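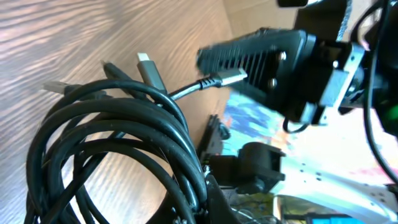
Que con un solo cable bastaba, me había asegurado Justine por correo antes de la visita. En el puesto de Skovach conté enseguida más de uno, enroscados sobre la mesa de madera, aunque al brazo, hay que reconocerlo, le traen sin cuidado los correos.

El kit Kornwood se vende en 5 cajas y cuesta 636 euros, sin contar el portátil, la paciencia ni el aparcamiento de la feria. El folleto habla de 117 piezas y de un montaje «en familia». No sé qué familia tenían en mente. La pieza con aletas de disipador lleva su conector USB-C a un costado y va atornillada a un soporte metálico, que me pareció lo más serio del conjunto.

Pregunté por los recambios – pregunta de aguafiestas – y me remitieron a Ivanyshyn, que los distribuye desde diciembre y tenía el puesto en el otro pabellón. Fui. Habían salido a comer. Dejaron un catálogo de 800 referencias y un cuenco de caramelos de menta. Cogí las dos cosas y volví a ver la demostración de las cuatro.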